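Black clothes keep coming out of the wash with gray streaks - what am I doing wrong?

Posted by Anil Iyengar in Laundry & Clothing Care

Hi all! I moved to Flernham in March and ever since then my dark clothes come out of the washer with pale, chalky streaks on them. Same detergent as always (Trukine, the powder), same cold cycle, same everything. My old place had soft water and I never once saw this. I do a dark load every Friday and end up washing half of it twice, and I'm sick of it.

A few from the folding end of things:
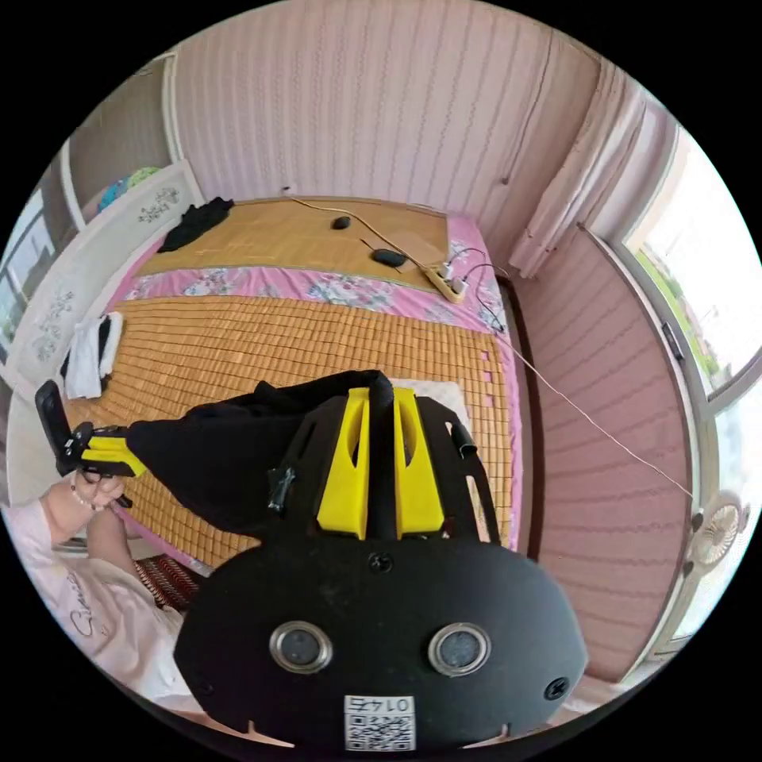
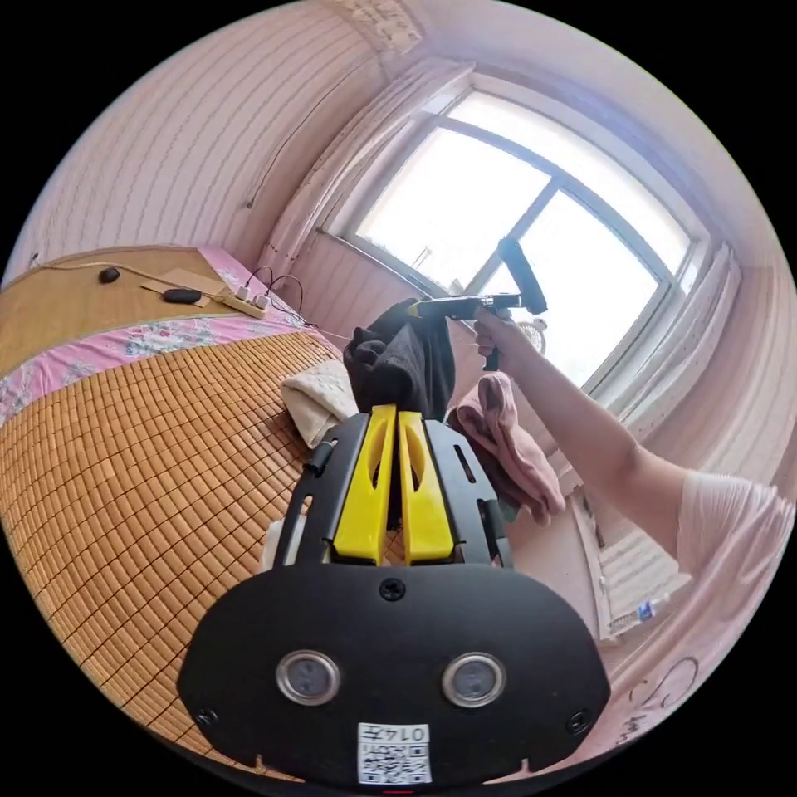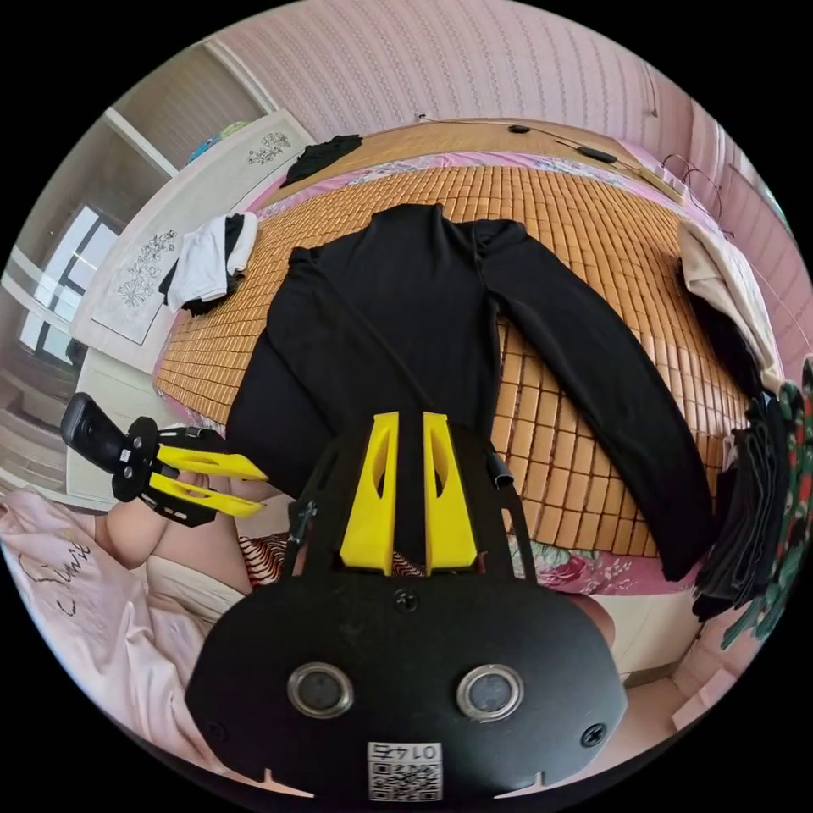
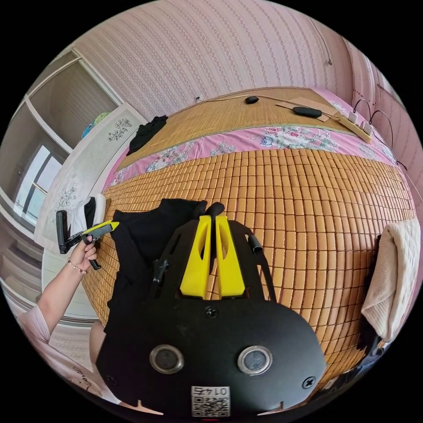
What I've tried so far

Less powder, which helped a little. An extra rinse, which didn't. Turning everything inside out, so now the streaks are on the inside, ha. The town's water sheet says 558 for hardness but doesn't give a unit, so I have no idea if that's terrible. Do I need to switch detergents or is it the machine?

2 replies

Finbarr Ó Flaithearta
I'd bet on undissolved powder. Cold water plus hard water plus powder is a bad mix, and it shows up worst on black. Switch to a liquid for your darks and keep the powder for towels and sheets. If you want to use up the box, stir your scoop into a jug of hot water first and let it cool a bit before you pour it in.

Also, don't pack the drum so full. I used to stuff mine to the door and the stuff in the middle never got rinsed right. For the shirts you've already got streaks on, run them again with no detergent at all and half a cup of white vinegar in the rinse (never with bleach!). Mine came clean on the first go - a couple of old sweatshirts took two.

And pull out the detergent drawer and scrub it. You may find a brick of old powder back there.

plesitz_pat
get a water softener. we paid 1,689 for ours put in and never looked back. or just wear gray lol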